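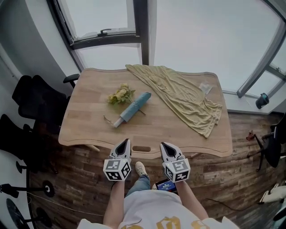
1/8 Korness Public Library: lost property and summer closing notice
July 29, 2018

The library's lost property desk will close for the season in August. Items handed in at the Azimi Street and Zirkedel branches should be claimed at the main building before then.

2/8
Since the spring inventory, staff have logged 343 items across the two branches. Umbrellas, clothing and reading glasses make up the greater part of the list. Phones, wallets and keys are held separately at the front office.

3/8
To claim an item, bring a library card or other photo ID and be ready to describe what was lost and the branch where it was left. Claims cannot be accepted by reply to this account.

4/8
Items are kept for 3 months from the date they are logged. Unclaimed clothing and household goods are then passed to the Tradent thrift store on Mill Road. Library books found in bags are checked in on the day they arrive.

5/8
Patrons who received a letter with a reference number above 495 should disregard the pickup date printed on it. A corrected letter is in the mail. The library regrets the error.

6/8
Leire Mateos, Head of Patron Services: "Many people assume that an item left on a reading room chair is gone for good. We ask them to call us first."

7/8
Summer hours remain in effect at both branches. The Zirkedel branch will close at 4 p.m. during the week of floor repairs. Book drops will stay open, and no late fees will be charged on items due that week.

8/8
Questions about a claim already filed should be directed to Zahira Liem in the front office, by phone or in person during open hours. Please have the claim slip at hand. Meeting room bookings are handled by the branch desks.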